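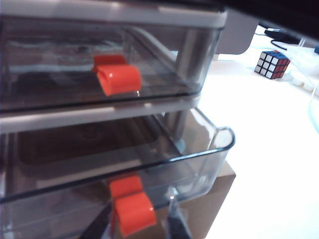

Wendelin Berchtold wrote after the previous post that a cell of this kind should be left alone once it runs, and that most of the faults he has had to clear at Gondbridge were introduced during maintenance. The point is accepted in part. The procedure recorded in this entry is meant to keep intervention on the Bunting cell short and to leave a written trace of every change.

Posted 2026-04-23
Filed under: cell maintenance, Bunting

Scope

The Bunting cell performs one task, the opening and closing of small plastic drawers by their front handles. The notes below cover the spring service of the gripper fingers, the wrist camera and the placement of the drawer unit. They do not cover the controller, which runs Bisteck and was last updated in August, nor the electrical checks, which are recorded separately.

The service was called at 1,111 logged pulls. The number has no special meaning. The interval had been left open after the winter, the log was reviewed on a quiet morning, and that was where the counter stood.

Condition before service

The complaint was that the fingers closed too far to the left of the handle. On most pulls this had no effect on the result. On a few, one finger touched the front of the handle before the other had come around it, and the drawer was pushed in slightly before it was gripped. The Bisteck log records such an event as a normal grasp with a raised contact force, so it does not appear in the fault list. It was found by reading the force column, which I would recommend to anyone who maintains a similar installation.

The offset at the handle was measured at up to 4 mm. It was larger for the lower drawers. This suggested an error in angle, and the wrist camera bracket was examined first.

Wrist camera

The bracket is held by two screws. One of them had backed out by a small amount. Both were removed, cleaned, and refitted with a low-strength thread compound. High-strength compound should not be used at this position, as the bracket has to come off whenever the fingers are changed.

After refitting, the camera was calibrated against the printed target in the usual way. Allow the arm to warm up before this is done. The first calibration of the morning was taken cold, and it had to be repeated after lunch. That error was mine -- the instruction to warm the arm is on the first page of our own checklist.

The camera looks along the fingers, and a handle that is about to be gripped sits between them near the bottom of the picture. It is a convenient check. If the handle is well to one side at the approach position, there is no purpose in going on to force settings until the camera has been dealt with.

Fingers

The fingers were removed and inspected for wear on the inner faces. The pads are Nitton pads, cut to length in our shop. Wear was heavier at the tips, as expected with a handle that curves outward. Both pads were replaced, including the one that could have stayed in service. Pads of unequal age close unevenly, and the difference is tedious to trace later.

The order of work was as follows.

Arm to service position, brake on, gripper power off.
Old pads off, adhesive removed with the plastic scraper.
New pads on, pressed for the full time given on the packet.
Gripper power on, zero the opening with the fingers closed on nothing.
Close on the gauge block and enter the reading.

The zero has to be taken again after the pads have stood overnight. They settle.

Placement of the drawer unit

The drawer unit stands on a cardboard box on the tabletop. The box brings the lower handles up to a height that the arm can approach without bringing the wrist close to the table. Several visitors have proposed a machined stand, and a drawing for one exists. For the present the box remains. It is cheap to replace, and it gives a little when an approach goes wrong.

It does require attention. Cardboard softens at the top edge over time, and the unit then leans forward by an amount that is difficult to see. The service checklist now includes a spirit level placed on top of the drawer unit, once along the width and once front to back. The position of the box on the table is checked with a steel rule from the table edge. Tape marks were tried last year and were abandoned after the tape was moved along with the box.

Each drawer should be opened and closed by hand before the arm is allowed near it. A drawer that binds will be reported by the software as a weak grasp, and an afternoon can be lost in the wrong place. 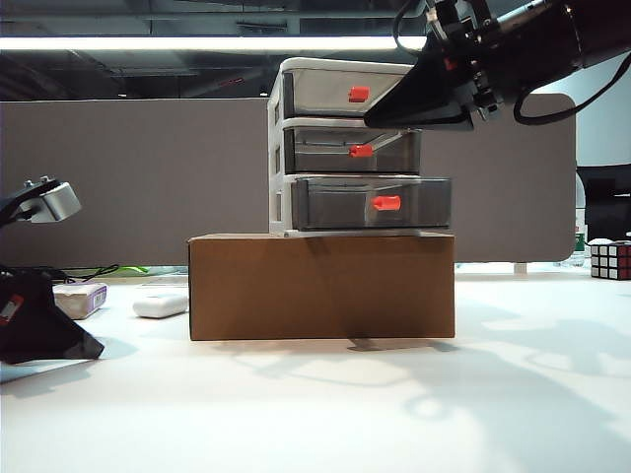
Amna Ghumman asks why the drawer unit is not simply fixed down, given the trouble taken over its position. It is a fair question and has been discussed at length. A fixed unit would remove the weekly check with the rule. It would also mean that a bad pull is taken up by the handle or by the wrist, and handles are the part we have the most difficulty obtaining. A unit that is free to shift on its box stops the run and has to be put back, a matter of minutes. The decision will be looked at again if the machined stand is ever made.

Cables

The cable at the wrist was inspected along its full length. It has to hang in a loop wide enough for the wrist to turn in both directions, and the loop must stay clear of the drawer unit when the top drawer is approached. The loop had been shortened at some time in the winter by an additional tie. The tie was cut off. I have found no entry for it in the log, and would ask colleagues once more to write such things down -- a single line is sufficient.

The arm on the other side of the table was not part of this service. It will have its own entry.

Return to operation

The cell was released for supervised running the next morning, at reduced speed, with one person at the stop button. Every drawer was opened and closed in order from the top. The force column was then read line by line and the early contact did not recur. Normal speed was restored in the afternoon.

Open items

A second set of Nitton pads should be cut and kept with the gauge block.

The raised contact force should produce a warning in Bisteck. A request has been entered. I do not yet know what threshold would be reasonable, and would be glad to hear from readers who have set one on a comparable gripper.

The box will be replaced at the next service whether or not it reads level.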